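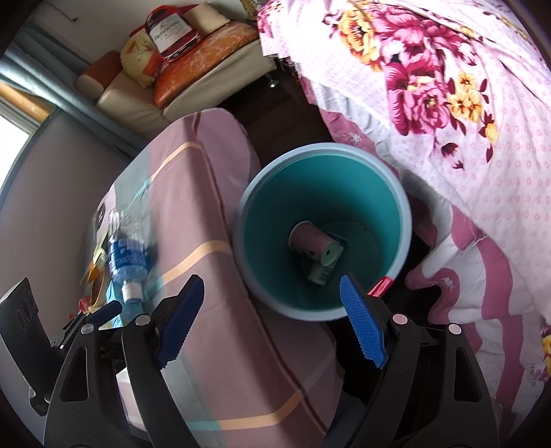

Round bin with a paper cup in it, between bed and table.

Storing and looking after television series on disc

Hiltcombe Household Notes. Last revised 6/26/18

These notes cover DVDs and Blu-ray discs of television programmes kept at home, mainly box sets of long-running series. They were written while sorting a collection of over 400 discs that had been kept in a spare bedroom. Films on single discs can be treated in the same way, but they give less trouble.

Before you start

Clear a flat surface and cover it with a clean cotton cloth. Do not use a towel with a deep pile, as it sheds. Have a bin within reach for torn shrink-wrap, old price labels and broken hub teeth. The small plastic teeth from the centre of a case are hard and will scratch a disc if they are left inside.

Work on one series at a time. Take everything out of the outer box, including booklets, and check the discs against the printed episode list. Make a note of anything missing before you put the set back. A disc left in a player is the usual explanation, so check every machine in the house, including games consoles and old laptops.

Handling

Hold a disc by its edge and the centre hole. Press the hub down with one finger while lifting the edge with the other hand. Pulling at the edge alone bends the disc, and repeated bending produces fine cracks around the hole. A cracked disc should not be played. It can come apart in a fast drive.

Thick box sets from the early years of the format often use overlapping trays, in which one disc partly covers the next. Remove the top disc first, even when you want the lower one. Sliding the lower disc out from underneath marks both.

Cleaning

Most discs need no cleaning. Where there are fingerprints, use a dry microfibre cloth and wipe in straight lines from the centre to the edge. Do not wipe in circles. Error correction in the player copes well with a short mark running across the track and badly with one that follows it.

For sticky marks, use lukewarm water with one drop of washing-up liquid. Rinse, shake off the water and stand the disc on its edge until dry. Keep water off the label side of recordable discs. Do not use window cleaner, nail varnish remover or furniture polish. Toothpaste is often suggested for scratches on DVDs. It is an abrasive, the results vary, and it must never be used on a Blu-ray, where the data layer sits very close to the surface.

Cases and sleeves

Original cases protect well but take up a lot of room. A standard DVD case is 14 mm thick. If space is short, move the discs to sleeves and keep the printed covers flat in a folder. We use Jiveck double sleeves, which have a soft lining on one side and a pocket for the paper insert on the other. Avoid plain PVC wallets for long storage. The plasticiser can migrate to the disc and leave a haze.

Number each sleeve in pencil on the paper tab. Do not write on the disc, and do not add adhesive labels, which put the disc out of balance.

Card slipcases wear first at the corners. A strip of acid-free paper tape on the inside of the corner holds the fold without showing. Ordinary clear tape turns yellow and lifts the print when removed.

Shelving

Discs should stand upright. Stacks put a load on the bottom case and warp card slipcases. The shelves in our spare room are Van Dijk wall units, 333 mm deep, which take two rows of DVD cases with space behind for cables. Put the series you watch least in the back row.

Fix any tall unit to the wall. Place the heaviest sets on the lowest shelf. Leave 5 cm between the shelf and a radiator pipe, and more where the pipe is not lagged. Direct sun fades spines within a summer or two and is worse for recordable discs, whose dye layer is sensitive to light.

Order on the shelf

Arrange series by title and then by year of broadcast. Series numbers alone are unreliable. Cisturance, for instance, was issued with its Christmas specials in a separate box, and the later sets begin numbering again from one after the change of lead actor. We file each special by broadcast date, so the December episode stands between the two series it links. A plain card marker does the job where the special shares a disc with something else.

Keep a written list. A spreadsheet with 3 columns is enough: title, shelf, and condition. Add a line when a disc is lent and delete it on return.

Checking

Play a few minutes from the last episode on each disc once a year. Data is written from the centre outwards, so faults from handling and edge damage tend to show in the final episode first. Freezing at the same point on two different players indicates the disc. Freezing at random points indicates the player, and a lens cleaning is the first thing to try.

On double-layer discs, a brief pause midway through is normal.

Disposal

Damaged discs are polycarbonate and are not accepted in most kerbside collections. Ask at the local tip. Cases are usually polypropylene, marked with a 5 in a triangle, and should have the paper insert removed before recycling.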